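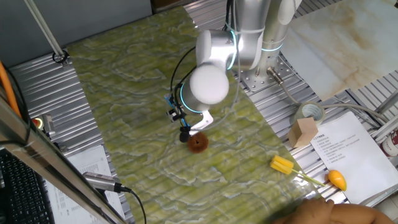 The arm's black fingertip, just above a round brown object on the tabletop.

Electric racing has a pacing problem, and I mean that as a compliment. Anyone can go flat out in a battery car for a few laps. Doing it for a whole race, with somebody's front wing filling your mirrors, takes a kind of cunning I've come to love, and the new Kokero Series is the best place I know to see it.

The opening round at Kirell in April ran to 35 laps of a tight, bumpy street course with a long back straight and a hairpin at the end of it. Every car started with the same battery and the same energy allowance, and the leaders crossed the line with next to nothing left. If you had only watched the first ten laps, you would have sworn the pole sitter was going to walk it. He was fifth by halfway and fighting to save enough charge to finish.

What happened in between was lifting and coasting. A driver comes off the throttle well before the braking point, lets the car roll, then uses the motor to slow down and feed a little energy back into the battery. Done badly, it looks like a breakdown. Done well, you hardly notice it from the grandstand until you see the gap on the timing screen staying exactly where it was – and then you look at the battery readout and realize the car behind has been banking charge the whole time! 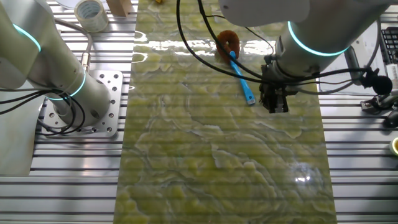

The team that has worked this out best so far is Drastora, which arrived at Kirell with a small crew and a car that was only ninth on the grid. Its driver spent the first half of the race tucked in behind a train of faster cars, letting them punch the hole in the air. With 53 percent of the charge still on board when the others were dipping into the forties, he started picking them off, nearly always at the hairpin, and took second place three corners from home. I was standing by the fence there and I yelled like a kid.

Qualifying is a different game altogether, with full power, one flying lap and no saving of anything. Ammann, the other team to watch, is brilliant at it and took both front-row spots. Its cars are low and stiff and love a smooth surface, which Kirell does not have. By the middle of the race both were sliding around on tired rear tires, and the engineers were asking for lap times the drivers couldn't give them.

The crowd was 3500, squeezed along a course that had been a parking lot and two bus lanes earlier in the week. You can stand close, you can hear the tires working (there's no engine noise to cover them), and you can talk to the person next to you without shouting. A weekend pass cost 70 dollars, paddock included, and I saw plenty of families in there getting a good look at the cars.

The next round comes at the end of May 2018, on a wider circuit with longer straights. Ammann should be happier there. Drag costs more energy at those speeds, though, so the tow will matter even more, and my bet is on whoever has the patience to sit third until the last few laps. I'll be at the fence again, near the slowest corner I can find. 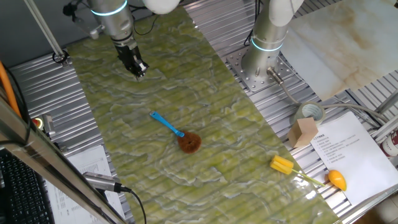

A long green marble-patterned board on the ribbed work surface, with two silver arms and their cyan rings.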